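14 September 2025

Today I have rested my voice. The choir in Jundholm sings again in February, and yesterday we practiced the Verbeke song for three hours. I am an alto, and the low notes are still difficult for me. 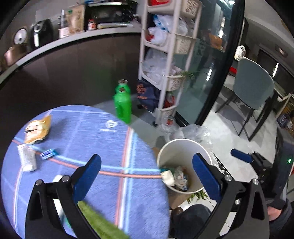
In the evening I listened to the recording from Lelari. On page 6 we breathe too early, and bar 41 is too loud. I wrote this to the group.
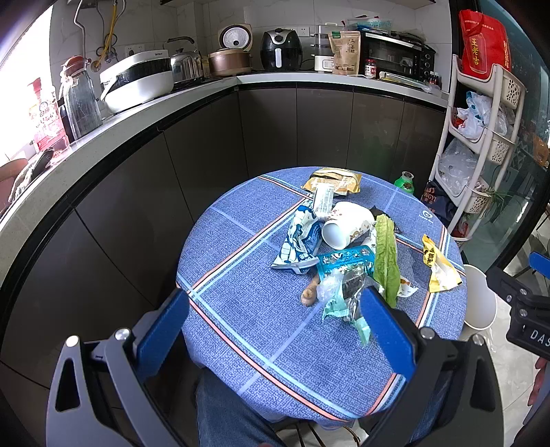 One soprano answered that bar 41 must be loud, the composer marked it so. I looked again and she is right. I have corrected my pencil note.

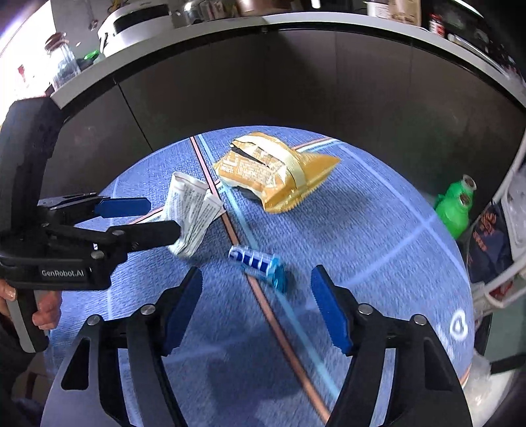
Round table, blue cloth with stripes.

Tomorrow I will sing scales for 20 minutes before work.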